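How to Remove Water Rings and Glare Marks from a Glossy Table

When I moved to my present apartment, the kitchen table was the first thing I bought. It has a high gloss surface, and in the store it looked perfect. After one month it had rings from cups, a cloudy place where I put a hot pot, and many thin lines which are visible only when the light comes from the side. I have tried many products since then and I made some mistakes, so I write down the method which I use today.

This guide is for lacquered, painted or laminated tables with a shiny finish. It is not for raw wood, oiled wood or marble. If you don't know what finish you have, write to the seller before you start.

What you need

Two soft microfiber cloths, both clean
A bowl with 400 ml of lukewarm water
A few drops of mild dish soap
White vinegar
A polish for glossy furniture without silicone (I use the one from Pirnuveo, but others are fine)
A hair dryer

Do not take paper towels. They feel soft in the hand, but on gloss they leave fine scratches. I learned this with my first table.

Step 1. Look at the table from the side

Close the curtains and put one lamp low, near the edge of the table. Then bend down until your eyes are almost at the height of the surface. From this position you see every ring and every smear. I mark the bad places with small pieces of paper tape next to them, never on top of them.

Step 2. Wash first

Most of the marks are only dried drink or fat. Put the soap in the water, make one cloth damp and wipe in straight lines from one end to the other. Don't wipe in circles. Rinse the cloth often. Dry immediately with the second cloth.

My neighbor Anežka Gajdoš taught me to wash the underside of the front edge too. People hold the table there when they stand up, and the fat from the hands comes slowly to the top.

Step 3. White rings

A white ring usually means that moisture went into the finish. Set the hair dryer on the lowest heat, hold it a hand's width above the ring and keep it moving. Stop after one minute and touch the surface. It should be warm, never hot. Let it cool down and repeat if the ring is still there. An old ring can need several rounds on different evenings.

Step 4. Sticky rings

Sugar from soda and juice makes a different ring, which is brown or yellow and feels rough under the finger. Mix one spoon of vinegar with 13 spoons of water, lay the damp cloth on the ring for two minutes and wipe it away. Wash again with clean water, so that no vinegar stays. Do the test in a hidden corner before.

Step 5. Polish, but only a little

Use a drop the size of a pea for each half of the table. Too much polish makes a gray film, and then you need more time to remove it than you needed for the rings. Rub gently until you don't feel resistance in the cloth.
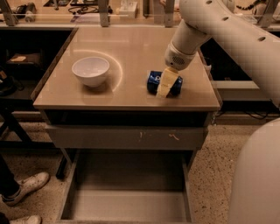 Good polishing is easiest to judge by the reflection. Move your head slowly and watch how the light changes on the surface. On a glossy gray top like this one, the light makes a bright curve near the white bowl, and such a curve is the best place to look. If its edge looks clean, you are finished. If it looks torn or milky, there is still product on the table and you should go over it with a dry cloth.

Step 6. Keep it so

Put felt under bowls and vases, and lift them when you want to move them. Wipe drops when you see them. I polish in March and again in the fall, and between I use only water and soap. For deep scratches this method doesn't help, and you will need a repair kit in the color of your table.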